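FOR IMMEDIATE RELEASE

Grallus opens free children's clothing swap, folding tables start in March

Rerau. Grallus, the household re-use group, is opening a children's clothing and bedding swap in Rerau this March. Free to use. No membership, no card, no minimum number of items. Bring what your kids have outgrown, take what fits them now.

The swap follows a trial over the winter in which 383 families handed in 2,454 pieces, from newborn snap suits up to corduroy pants and winter coats. Most went out again inside a month. What didn't go out was mostly odd socks and single mittens, and Grallus is asking people to please check for pairs before they come.

Sorting is done in ordinary living rooms. Grallus has no warehouse and isn't looking for one. Host homes take in a load, go through it on whatever table they have, fold it and pass it on to the pickup point on Montoya Street. There are 27 host homes signed up so far, and the group wants 44 by the time the doors open.

Soft things get handled first. Snaps, buttons and zippers are checked by hand, pockets emptied. Corduroy is kept apart from thin cotton prints once it's sorted, it sheds lint and the prints show it.

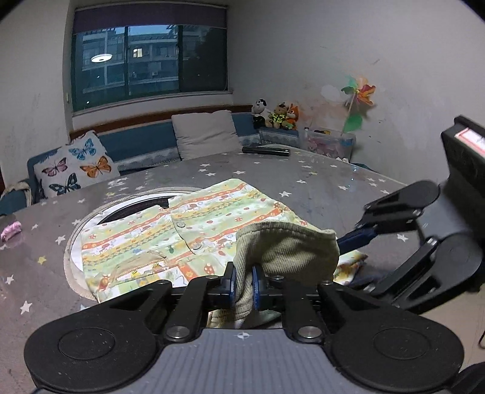

What to bring

Clothes for ages 0 to 8. Clean, dry, no pins.

Blankets, towels, crib sheets. Printed or plain, both fine. Faded is fine too. Torn is not.

Snap garments with all the snaps working. One missing snap is OK if you tell us, tape a note on it.

Sleep sacks, bibs, hats.

No car seats, no mattresses, no shoes at this stage. Shoes may be added later in the year, the Montoya Street point doesnt have the shelf space yet.

Stuffed toys are not part of the swap. Several host homes have asked about this. The answer for now is keep them at home.

How folding works

Everything goes out folded flat, and by size. Small clothes in half lengthwise, sleeves in, then in half again. Blankets and towels into a wide slab, thick fold to the front, so a parent can see the pattern without pulling the whole pile apart. Last winter's piles were stacked too high at the pickup point and half of them ended up on the floor by noon, so this time it is low stacks only.

Host homes can use any flat surface. A dining table, a play table with a padded cover, a clean bed. Grallus asks only that food is off the table and pets are out of the room while a load is open. A load normally takes an evening. Bigger ones can be split between two homes, just tell the pickup point which half went where.

Wild prints are popular, by the way. Mushrooms, animals, fruit, stripes in four colors. These were the first to go in the trial and Grallus would like more of them. Plain gray and navy there is plenty of.
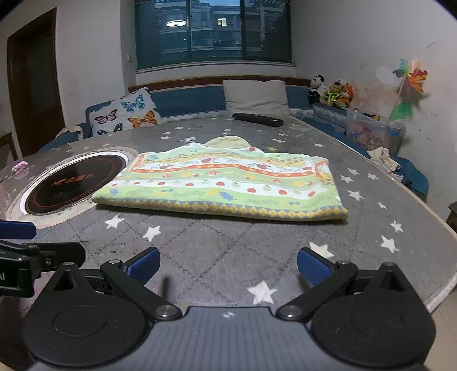 Folded flat, pattern up: a printed piece on a star-pattern table cover.

Labels and bags

Each folded stack gets a paper size label, supplied free by Konia, the Rerau print shop, which has also printed the sorting sheet that goes to every host home. Labels are paper with no glue. Tuck them in the top fold, don't pin them.

Bags are reused until they split. Please return the big ones to Montoya Street when you drop off, the trial lost most of its stock of large bags before the second month was out.

Opening hours

The pickup point is open 9 a.m. to 1 p.m. on swap mornings. Drop-off from 8:30 a.m. at the side door. Strollers can come in by the ramp at the back. The list of swap mornings is on the door and on the sorting sheet, and will be posted on the Grallus page once its final.

Becoming a host home

You need a table, a free evening and somewhere dry to keep two bags overnight. Ask at the pickup point for the host sheet, fill it in, hand it back. First loads go out the week before opening. Homes with stairs only, please say so on the sheet so the heavy bags go elsewhere.

About Grallus

Grallus collects, sorts and passes on household goods in and near Rerau. Kitchen items and curtains are handled separately from the children's swap and those hours are unchanged.

Press inquiries: Grallus press desk, Montoya Street pickup point, Rerau. Calls returned after 2 p.m.

ENDS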